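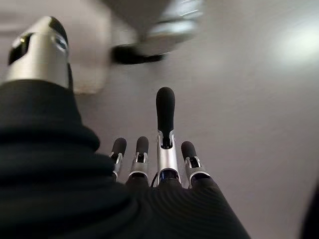
Hinditz College / Department of Household Textiles / Lim Building

Chapter 16
Pillows, Throws and the Upholstered Chair

Before you start: have Chapter 2 read (fiber basics, the care label chart). We won't go over it again. Words in the margin list are on page 362 if you get stuck.

What you need on the bench or near it: one pillow with a closed seam, one chair with an upholstered back, one knitted throw, one woven throw. A dark fleecy piece if there is one on the shelf. Clothes brush, small scissors, needle, white thread. Notebook.

By the end you should be able to

- pick up, turn and set down a pillow without wrenching the seam
- say what kind of fabric is in your hands, knit or weave, before you fold it
- deal with a frayed spot
- dress a plain chair and put everything away again

16.1 Handling a pillow

Most people grab a pillow by the middle of one side and swing. Fine at home at midnight. Not fine with an old casing, and the ones in the practice room are old. All the weight of the filling drops to the far end and drags on one short piece of stitching.

Take it by two corners. Same edge, one hand each, fingers flat where you can manage it. Lift. Let it hang a moment and look at how the filling sits. Lumps low down, nothing up top? Lay it flat and work the filling back with your palms, from the ends in. Then lift again.

Look along the seam while it hangs. A seam under its own light load shows you gaps that you'd never find with the pillow lying on a bed. Look at the surface too. Stray dark threads on a white casing are usually off something else in the pile, pick them off dry, don't rub.
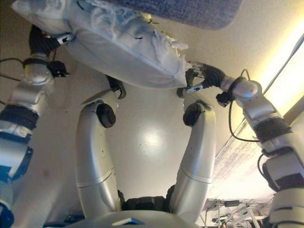 Ruffled edges, frayed patches. Common near the ends, where hands go. Write down where it is before you touch it, then decide which of these you have:

Loose threads only, cloth underneath sound. Trim to a short even length. Never pull.

Cloth thin but closed. Darn from the back if you can reach the back, otherwise a patch from the same white goods.

Open, filling showing. Close it with a plain overcast stitch today, do it properly at the next session. An open casing doesn't go in the wash. It doesn't go back on the shelf either.

A tuft of white on a white pillow is easy to misread. Could be casing, could be filling, could be lint stuck on from a throw. Touch it, and tug very lightly. Lint comes away in the fingers, and casing brings the cloth up with it.

Quick check 1. Swap pillows with your neighbor and find the weakest inch of seam. Mark it with a pin, plastic head, and take teh pin out after.

16.2 Setting a pillow on a chair

Sounds like nothing. But the chair decides most of it. A textured seat cover holds a pillow in place by friction and a smooth one lets it slide, so the same pillow stands up on one chair and slumps on the next.

Order of work: brush the seat. Brush the back. Hold the pillow at both sides, lower edge down, and bring it in level until it meets the seat, then tip it against the backrest. Keep hold until you feel it settle. Let go one hand at a time.

Corners next. They come up wrinkled and bunched after carrying, always. Pinch each one, push the filling toward it from inside the body of the pillow, smooth the cloth outward. No karate chop in the top, that's for shop windows.

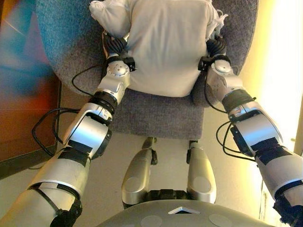
White or off-white against gray is forgiving for color and merciless for creases. Every fold throws a shadow. If the casing is badly crumpled, take it off and press it. Don't try to steam it on the chair. Damp goes through to the filling, and from there to the backrest.

Allow 25 minutes for the full exercise the first time, brushing included. It gets faster.

16.3 Knits, weaves and what's in the pile

Now the throws. The Gunari sample drawer has labeled swatches and you should handle all of them, but for this chapter it's enough to tell these apart by feel:

Rib knit. Cream or white very often. Soft vertical ribs, stretches across. Hangs in a droop and grows longer if you hang it, so don't. Fold and shelve.

Waffle or honeycomb weave. Small raised grid. Much less stretch than a knit. Thicker folded than you expect, stack it with space.

Fleecy cloth. Dark ones pick up every white fiber in the room. Keep away from anything with a yarn fringe, or fold it face in.

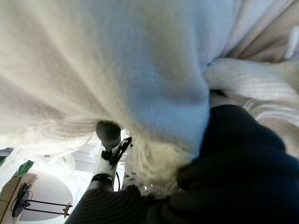

Fringe is the part that suffers. Yarn strands tangle with each other, then with whatever is next to them. Comb them with your fingers, from the free ends upward, a few strands at a time. If a knot won't open, leave it for the needle. Scissors last.

When throws lie heaped together, take them off from the top and check each fringe before lifting. A caught strand will pull a loop right through a knit and you get a ladder of puckers. Fixable, slow. See the Cloker method in 16.5, which uses a blunt needle and alot of patience.

Quick check 2. Eyes shut, partner hands you a corner of cloth. Knit, waffle or fleecy? Then say which way you would fold it.

Terms so far: casing, overcast, rib, honeycomb weave, fringe, ladder.

Next, 16.4, washing and drying filled goods. Bring the pillow you marked up in Quick check 1.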